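Flitholm Laundry Notes
Folding FAQ: do you really need to fold shirts the "right" way?

We get a lot of mail about folding, most of it from people who have just watched a video promising a perfect drawer. We have our doubts about most of those videos. These are the questions that keep coming back.

Is there one correct way to fold a shirt?
No. There are a few that work and a great many that look good for the length of a video. If your shirt fits the drawer and comes out wearable, you folded it correctly.

What is the lengthwise fold everyone talks about?
You bring one long side of the shirt over the other so you end up with a long strip, then you fold the strip down from one end. Stores like it because it stacks. At home it does the job, with one catch: the collar end is always fatter than the hem end, and no amount of patting changes that.

Why does my strip come out lumpy at one end?
Too much fabric in one place. Collars and sleeves pile up together, and soft cloth wrinkles as soon as you let go. Pull the sleeves down along the body before you make the long fold. It helps some. Anyone who says it fixes the problem completely is selling something.
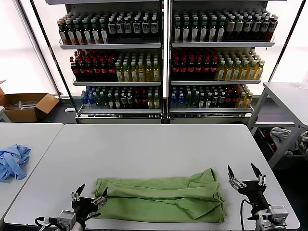
Green garment after the lengthwise fold. The right end is bunched, the left end lies flatter.

Should I smooth it out before the next fold?
Once, with a flat hand, from the middle toward the ends. People go over it five or six times and the wrinkles stay where they were. If you want a crisp shirt, iron it.

Do I need a folding board?
We tried the Dratow board, which sells itself on 1000 identical folds. We quit at 60. The shirts matched, we'll give it that, but it was slower than folding by hand and the board needs its own spot in the closet.

What about the Itwood method?
It's the lengthwise fold with a roll at the end and a 98-page booklet. The roll is fine for T-shirts. We would not do it to anything with a collar.

Does the table matter?
More than the method does. You want a flat, clean surface at hip height, wide enough for the whole strip. A bed is too soft and most ironing boards are too narrow. Keep the unfolded pile on a second surface so it doesn't creep under your hands.

Will folding this way save drawer space?
A little. Owning fewer shirts saves more.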